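How to Prepare a Small Public Talk on Local History 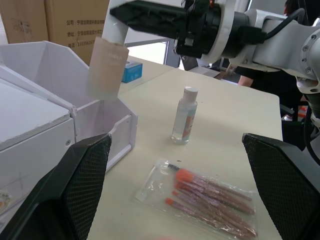 Last August I gave my first history talk in English, in the reading room at Ikby, and I made many mistakes before it. I write down my steps so that other people can use them. My subject was the old Campbell brickworks, but the method is the same for a school, a street or a railway station.

Step 1. Choose one question
Do not try to tell the whole history of a place. I began with "The Campbell brickworks from the beginning until today" and after two weeks I had 300 pages of notes and no talk. Then I changed it to one question: why did the works move to the other side of the river? Everything which did not help to answer it went into a folder for later.

Step 2. Find two kinds of sources
Use at least one written source and one spoken source. Parish registers, old newspapers and company letters give you dates. Older neighbours give you names and small stories, but their dates are often wrong by several years - so check them before you repeat them. Write the source beside every note on the same day. I forgot this, and I lost a whole weekend in searching for one letter.

Step 3. Make a plan on one sheet
I divide the sheet into four parts: the opening, the background, the main story and the questions. For a talk of 20 minutes I give three minutes to the opening and ten to the main story. Begin with one person or one event, and leave the general background for after that.

Step 4. Prepare the slides
Use no more than 10 slides. An old map must be enlarged, otherwise the people at the back see only grey lines. I make mine in Praltis and keep the scans in Derkameo, but any similar programs will do. Put the year and the archive number under each old document.

Step 5. Practise aloud
Read the talk aloud with a clock, standing up. My first try took 17 minutes at home and much longer in the room, as I had not counted the pauses. Mark in pencil the paragraph you can leave out if you are late.

Step 6. Leave time for questions
If you do not know an answer, say so and write down the person's telephone number or e-mail. Two listeners later lent me family papers in this way, and one of them had the missing rent book for the second yard.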